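# Open day at Clasberg: frequently asked questions

**When can visitors come in?**
Doors open at 3 p.m. in December. Capacity is 70 people. Register at the front desk on arrival.

**What task is demonstrated?**
Cabinet cleaning. The operator works with a pair of hand-held grippers and a purple cloth. The task belongs to the Movano household set, which lists 193 tasks.

**How is the cloth held?**
In the right gripper. Each gripper has its own camera, and the cloth stays in view of it during the wipe.

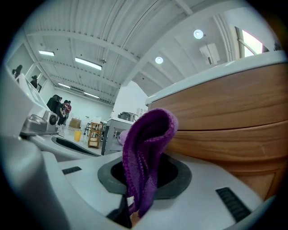
## Recording and data

**Is a robot arm used?**
Not in this session. The operator moves the grippers by hand, and the motion is recorded for later training.

**What are the cubes on the grippers?**
Marker cubes. The black patterns on their faces are used to compute the position and angle of each gripper. Please do not touch them; a shifted cube means a new calibration. A second camera, worn at head height, records both grippers together with the cabinet. 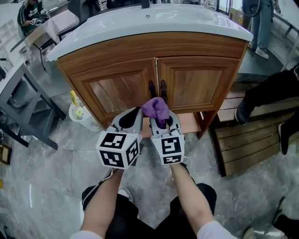
Both views are saved with the same clock and matched afterward by software written by In-ho Ji. Sessions are capped at 600 seconds.

**May I try the grippers?**
Yes, after the second demonstration. Ask Ye-seo Kwon for a slot. Remove rings and watches first.

**Can I take photos?**
Yes, without flash. Flash can interfere with marker tracking.

**Will the demonstration be repeated elsewhere?**
A shorter version is planned for the Geltitz site. Registration is not open yet.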